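The empty chairs at the Prekholm debate

By Mizanur Chowdhury

Last week I went to the candidates' debate in the Prekholm library, and two of the five chairs on the stage had no person in them. The name cards were there, and the glasses of water also. The moderator, Bianca Neagu, read the two names at the beginning, waited a moment, and continued with the other three.

I have lived in this town long enough to vote in three local elections, and I grew up in a place where a debate between candidates did not exist at all. Maybe for this reason I take it more seriously than my neighbors do. When I complained about the chairs, one of them told me that everybody already knows what Els Boersma thinks about the harbor road, so why should she spend an evening to repeat it. I want to answer him here, because on the sidewalk I did not find the words.

First, I do not believe that we know. The council voted on the harbor road in November, and Ms. Boersma voted yes. She has not explained in public why the houses in Buter should lose their bus stop for it. She has sent a printed card to every house, and the card has a photo of her and the sentence "Experience you can trust." I have read it several times and I did not find the bus stop.
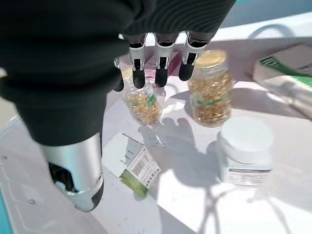

Second, a debate is the only moment in the campaign when a candidate does not choose the question. On the card she chooses. At the door she can say that she is in a hurry, and very often this is true. In the library a woman from Buter stood up and asked how her mother should get to the clinic when the stop is closed. Ashraful Sikder, who wants to keep the road plan, gave an answer that I found weak. He said the town could study a small shuttle. But he gave it in front of her, and she told him it was weak, and he had to try again. The second answer was better. He named the street where the shuttle could turn, and he admitted that he did not know the price.

I will probably not vote for Mr. Sikder. Still, I respect him more than before the evening, and I think this is a fair result for two hours of sitting.

The other absent person was Kasun Navaratnam. His campaign wrote that he had a family obligation, and I have no wish to doubt it. A family comes first. But he could have sent a page to be read aloud, and the library had offered this to all the candidates. He has time to do it still.

I have heard the argument that few people come to these evenings. The room has 300 seats and it was not full, I admit. In the last election, the seat for our district was decided by eight votes. With such a number, one row of the library is enough to change who sits in the council, and a candidate who thinks the room is too small for her should look at this number again.
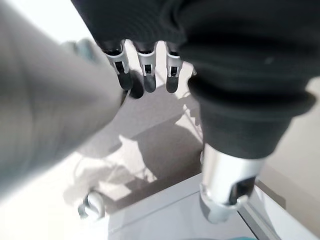
OPINION

What can be done? I do not like the idea of a fine, which a letter in this newspaper proposed. A fine of 500 dollars is nothing for a campaign with money, and it is a lot for a young person who runs alone and gets sick on the day. Also I think nobody should be forced to talk in public by law. A candidate has the right to stay at home.

But the town prints a voter guide, and it goes to every household. It would be simple to add one line under each name, saying whether the candidate took part in the public debate. There should be space for a short reason. The voters can decide if the reason is good. In Jirnia, where my sister lives, the guide already has such a line, and she says she reads it before everything else.

Ms. Neagu told us at the end that the library is free for one more evening before the vote and that she would gladly moderate again. I hope that Ms. Boersma and Mr. Navaratnam will call her. I would like to hear about the bus stop, and I will sit in the front if there is a place.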